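[kaji-ml 3876] Re: ドラム式の手入れと、かごの置き方
差出人: Maxine Hinds
日付: 2025年8月20日

Maxineです。Tadhgさんの長いメール、二度読みました。賛成できるところもありますが、引っかかるところのほうが多いので、順番に書きます。長くなります。

Tadhg Fitzgerald さんは書きました:
> うちのドラム式は、使い終わったら必ず扉を全開にして、
> 次に使うまでそのままにしています。これだけで臭いは
> 完全に防げます。パッキンを拭く必要はありません。
> 風が通れば乾くのですから、拭くのは時間の無駄です。

「完全に」というのがまず信用できません。扉を開けておくのは私も毎回やっています。やらないよりはずっといい。でも、開けておけば拭かなくていいというのは別の話です。

ドラム式のゴムパッキンは一枚の平たい輪に見えて、ひだがあります。うちのは下側のひだに指を入れると、洗濯のあとはたいてい水が残っています。糸くずも残っています。ひだの奥まで風が回るとは思えません。一晩開けておいて翌朝触ったら、表は乾いていてひだの中はぬるっとしていた、ということが何度もありました。Tadhgさんは触って確かめたのでしょうか。見た目で乾いていると判断しているのなら、一度指を入れてみてください。

前にAnahera Kateneさんがこのリストで、パッキンの下半分だけ古いタオルで拭くと書いていました。私もそれに落ち着きました。上半分は拭いてもタオルにほとんど何もつきません。下半分は毎回つきます。ゴムの輪の内側をぐるっと半周、タオルの端を指に巻いて押し込むだけです。
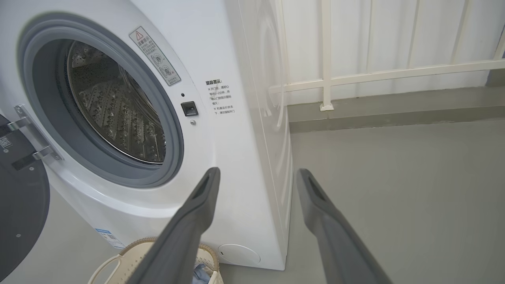
もうひとつ、扉を開けておくなら、扉の側も見たほうがいいと思います。閉めたときにゴムと当たるところに細い筋が残るのに、ドラムの中ばかり覗いて扉を忘れている人が多いのではないでしょうか。うちの夫がそうです。私も去年まではそうでした。

> ドラムの中はステンレスなので汚れません。
> 槽洗浄はメーカーが洗剤を売るための作り話だと
> 思っています。うちは買ってから一度もやっていません。

作り話かどうかは私にも判断できません。ただ、ステンレスだから汚れないというのは変です。台所の流しだってステンレスですが、放っておけば曇るし、水あかもつきます。それにドラムの内側には小さな穴がびっしり開いていて、穴の向こう側は見えません。見えるところが光っていても、裏まできれいだとは言えないでしょう。

とはいえ、私は専用の洗浄剤の信者でもありません。Skulicoの槽洗浄剤を2000円出して買ったことがあります。1月でした。説明のとおりに入れて、説明のとおりに待って、終わってから扉を開けて、何か変わったかというと、よく分かりませんでした。臭いは少し減ったような気もしますが、高いものを買った直後の鼻なんて当てになりません。同じ週にパッキンも念入りに拭いているので、どちらが効いたのかも分からない。効いたと書いている人は、ほかのことを何も変えずに試したのかどうか、そこを教えてほしいです。

> 排水フィルターは水が流れなくなったら掃除すれば
> 十分です。流れているうちは問題ありません。

これには反対です。流れなくなってから開けると、中に溜まった水が全部出てきます。やったことのある人なら分かると思います。Dasovdaleの部屋にいたとき、私は浅い皿を一枚だけ当てて開けて、床じゅう水浸しにしました。下の階まで行かなかったのは運です。今は月に一度、バスタオルを畳んで敷いて、ふたをゆっくり半回転だけ緩めて、出る量を見ながら進めます。

機種によってふたの位置も、小さい排水ホースがあるかないかも違うので、取扱説明書を先に読んでください。前面の下のほうに丸いふたがある機械もあれば、四角いカバーを外してから丸いふたが出てくる機械もあります。「どの機種でも右下を回せばいい」と書いた人が以前いましたが、あれを信じて固いところを無理に回したら壊すと思います。

説明書といえば、本体に貼ってある注意書きも、読める言語なら一度は読んだほうがいいです。読めない言語なら誰かに読んでもらう。うちに来たFaizal Latuheruさんは、前の家の機械の注意書きが中国語で、読めないまま二年使っていたそうです。×印が並んでいるから禁止事項だろう、という程度の理解だったとか。何が禁止なのか分からないまま使うのは、私ならちょっと嫌です。扉のまわりの表示は、たいてい扉に関係することが書いてあるわけですから。

> 洗濯物は扉が閉まるぎりぎりまで入れるのが
> 効率的です。回数が減れば水も電気も減ります。
> ガラスから見て上まで詰まっているのが理想です。

理想でしょうか。回数が減れば水も電気も減る、というところまでは算数として分かります。でも、ぎっしり詰めたら汚れが落ちなくて洗い直し、乾燥が終わらなくて延長、という分はその計算に入っていますか。うちでは詰めすぎた日のシーツの真ん中が、いつも湿ったまま出てきます。丸まって、中に靴下を抱え込んで。

それと、ガラス越しの見た目で量を決めるのはあまり当てにならないと思います。止まっているときの洗濯物は、入れた人の押し込み方しだいでどうにでも見えます。厚手のタオル二枚で窓がふさがることもあるし、薄いシャツなら山ほど入れてもまだ隙間がある。私は扉を開けた状態で、上に握りこぶしが入るかどうかで決めています。これも根拠があるわけではなく、それで洗い直しが減ったというだけです。

色分けについては、Tadhgさんは何も書いていませんでした。ぎりぎりまで詰める人は、たぶん分けないのでしょうね。うちも普段は分けません。新しい紺色のものだけ、最初の2回は別にします。白いものと青いもの、茶色っぽいものを一緒に回しても、何度か洗ったあとのものならまず何も起きていません。起きたことがあるのは赤い靴下の一度きりです。

> 洗濯かごは機械の前に置くと邪魔なので、
> 上か横に置くべきです。前に置く人の気が
> 知れません。

気が知れなくて結構です。私は前に置きます。

ドラム式の口は横を向いているので、取り出すときに必ず何か落ちます。靴下か、ハンカチか、子どもの下着か。かごが上にあると、しゃがんで引き出し、立って入れ、またしゃがんで落ちたのを拾うことになります。かごを口の真下にぴったり寄せて置けば、手前に引けばそのまま落ちてくれる。私の腰はこちらに賛成しています。

ただし条件がふたつあります。かごの縁が扉の下を通れる高さであること。高いかごだと扉が当たって開きません。私が最初に買ったKushnirのかごは深くて立派でしたが、まさにそれで、毎回足でどけていました。もうひとつは持ち手です。左右の短い辺についているものがいいです。長い辺についていると、持ち上げるときに機械と自分のあいだに手を突っ込むことになります。
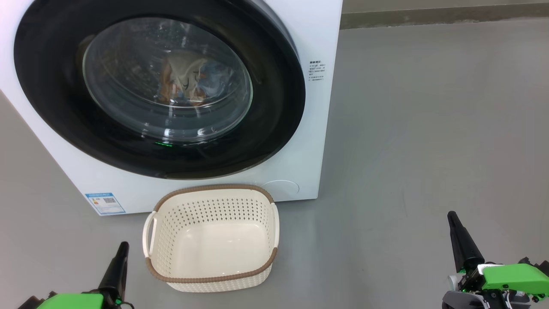
洗濯物の入ったドラムと、手前の床に置いた空のかご。

側面に穴のあるかごがいいかどうかは、正直なところまだ決めかねています。湿ったものをしばらく入れておくなら穴はあったほうがいい、とAnaheraさんは言います。理屈は分かります。でも底に穴がなければ、底に触れているものは結局湿ったままです。私は取り出したらすぐ干すので、差を感じたことがありません。穴から糸がひっかかって出たことなら一度あります。ニットでした。

縁に布や編んだ飾りが巻いてあるかごも、店で見ると感じがいいのですが、あの部分は洗えるのかどうか、買う前に確かめたほうがいいです。Skarksteadの店で聞いたら、店員さんは「拭けば大丈夫です」と言いました。何で拭くのか聞いたら黙ってしまいました。かごそのものはプラスチックの無地でいいと思います。汚れたら風呂場で流せます。

> 以上、30年洗濯をしてきた者の結論です。

年数を出されると返事に困りますが、同じやり方を30年続けたなら、違うやり方とは比べていないということでもありますよね。失礼だったらごめんなさい。ドラム式になってから何年なのかも書いてあると、もう少し読み方が変わったと思います。

Angus Tawhiriさんが先に質問していた、扉を開けておくと猫が入る件には、まだどなたも答えていないようです。うちに猫はいないので経験からは言えません。ただ、全開を勧めるのであれば、猫や小さい子のいる家ではどうするのか、そこも一緒に書いてほしいです。回す前に必ず中を見る、というのは当然として、それだけでは入ること自体は止められません。洗面所の戸を閉められる家ならそれでいいのでしょうが、Angusさんの家は確か戸がないのでした。

それから、タオルの干し方についてTadhgさんが最後に書いていたことは、別の件名で返事します。あれにも言いたいことがあります。

パッキンのひだに指を入れてみた方がいたら、乾いていたかどうか、機種と、扉をどのくらい開けていたかをつけて教えてください。乾いていたという報告が続くようなら、私も拭くのをやめます。

Maxine Hinds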